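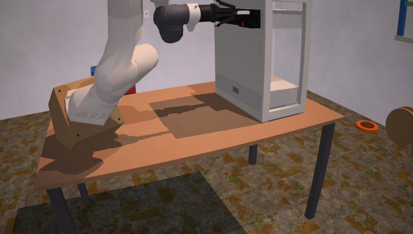

Orla Conneely wrote to ask whether last October's visitors got to pick the tasks themselves. They did, from a short list, and the same goes this year.

Metura Open Day: Questions

When is it?
12 May 2026, in the Lurlow building. Doors open at 10.

What will I see?
An arm working at a cabinet with a drawer, first in simulation on the big screen. Each demo lasts about 6 minutes.

Do I need to book?
Yes. We have 100 places. Bookings are for one person each.

Can children come?
Yes, with an adult.

Who do I ask about school groups?
Ľubomír Zelenák, room 104. Please leave the group size and a phone number.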